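Running the Thursday-less supper

Posted Nov 10, 2010

Caught up with the woman behind the Bustine supper over two cups of bad coffee and a lot of interruptions. She doesn't want her name in it. "Put down the cook," she said. Fine. The cook.

If you haven't been: Bustine is a supper held in the old feed store on Waller Street, one long room, a kitchen in back that used to be the scale office. You write in, you get a date or you don't. You pay at the door. There's no menu posted and no wine list because there is no wine, you bring it. It started in April, and by summer there was a waiting list she keeps in a spiral notebook with a rubber band on it.

Why a supper, why not a restaurant. She's been asked before, you can tell, she's already sighing.

"I had a restaurant. Well, I had a third of one. I know what that is. That's fighting with a guy about grease traps at six in the morning."

So this was meant to be small. Was it?

"It was 12 people. Then somebody brings a sister. You can't send the sister home."

It's still 12 most nights, she says, plus sisters.

The food is whatever the Eichhorn place has too much of. Eichhorn is the farm out past the reservoir, the one with the honor box. She drives out early, fills the back of the car and works out supper on the way home. In October that meant squash, squash, and also squash. "I did it with brown butter, I did it in a soup, I did it raw, shaved, with a lot of lemon. The raw one people fought over. I had to go back in and shave another one with everybody sitting there."

What doesn't work?

Long pause here, phone rings, she lets it ring.

"Fish. I can't get it right for a table. One at a time I can cook you a beautiful piece of fish. All of them at once, no. Half the table is eating and the other half is being polite." She stopped doing fish in August. Bread she also gave up on baking herself, she buys it, and she's tired of people telling her she should bake it. "Go to the bakery and look at what time that man gets up."

We got onto money, since everyone wonders. The door price is low. She won't let me print it because she's about to raise it. The room costs her 400 a month, heat not included, and the heat is the thing. One gas heater on the wall, it does the end of the room it's on. Last week guests ate in coats. "Nobody complained but they didn't stay for coffee either." A second heater is coming, she says. From where? "From me, I suppose."

Does she make anything on it? "I make groceries. I eat very well." Then, a minute later, unprompted: "I cleared enough in September to fix the car. That's the car that goes to Eichhorn so I don't know if that counts."

Dishes are a sore subject, or a favorite one, hard to say which. Nothing matches. She tried matching. A set came from Flumach, the restaurant supply outlet by the highway, all white, heavy, stacked like a dream. She hated them inside of a month.

"They made me cook like the old place. I'd look at that white plate and start putting things in the middle of it with a spoon. Little smears. I thought, oh no, no."

So they went back in the boxes, sold to a church, and she started over from yard sales and the shelf at the thrift store. Pastels, spots, stuff with no partner. Rule is it has to be deep enough for sauce or wide enough to pass. She's fond of big shallow plates that can go down the table with greens on them and come back with nothing. She's less fond of washing them. There's no machine in back, just the two-basin sink and a rack, and guests who offer to help get handed a towel at once. "I used to say oh no please sit. Now I say the towels are behind you."

Tablecloths same story. She won't iron so whatever goes down has to look OK wrinkled. Busy prints hide beets. "White cloth is for people with a laundry service."

I asked about the worst night. She had it ready. June, thunderstorm, power out before the main course, a pork shoulder still an hour short in an electric oven. She served the salad, then the beans, then the dessert, then told everybody the truth. They sat there in candlelight eating cherries until the lights came on, and by then it was late and she sliced the pork and sent it home with them in foil. "Three of them have told me it was the best night. I cried in the pantry, so, different opinions."

And the best?

"I don't keep track of those." She thinks. "There was a night it was 4 people. Everybody else had canceled, there was flu. I nearly called it off. We pulled up to the small table by the stove and I cooked standing there talking to them. Eggs, greens, the end of a ham. I sat down! I never sit down. I had forgoten what it looks like from there."

That one changed some things. She now sits for the last course, whoever's there. The cheese goes out, she takes off the apron, she pulls up whatever chair's loose. Some guests find it odd. A couple of them, she says, stiffened up like the principal had come in. Most just pass her the plate.

Seating, quickly, as she was looking at the clock. Couples get split up. She doesn't apologise for it and doesn't use place cards, she just points. You may not sit beside whoever you came with until dessert. People who hate this tell her so on the way in and have generally stopped by the soup. One man sulked through to the end. He's written in for another date since, and he's in the notebook.

Could somebody else do this, I wanted to know, in their own house, without the feed store and the notebook. She got more interested here than at any other point.

"Yes. God. Please. Then I could go to one." Her advice, more or less in the order it came out: invite 6, six is plenty. One hot thing. Everything else can sit there at room temperature all day and be better for it. Don't try out a recipe on them. Put the food on the table and let them reach. Buy more butter than you think. Turn on a lamp and turn off the ceiling light. Don't say what went wrong, they won't know unless you tell them.

What about people who say they can't cook?

"Soup. Anyone can make soup. Make it the day before, leave it alone, salt it again. Give them something crunchy on the side. If the soup's bad they'll eat the crunchy thing."

Winter dates go up when she gets around to it, she says, and she isn't taking them by phone, so please quit calling the feed store number, it rings in the hardware shop next door. Write in. Say if you don't eat something. "And say it before. Not when I'm holding the pot."

Then she had to go, there were onions.

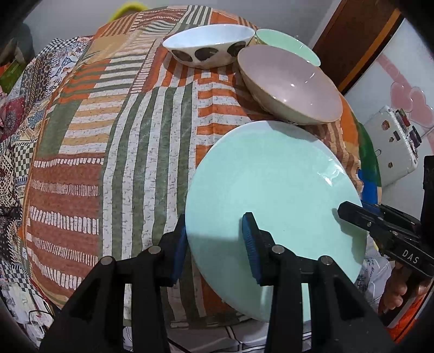 Carol wrote in to say that she agrees about the soup and the lamp but not about splitting up couples, which she tried at her own table in the spring and ended up with two people shouting to each other over the bread all night. She'd also put in a word for fish, as long as it's a stew and it goes out in the pot.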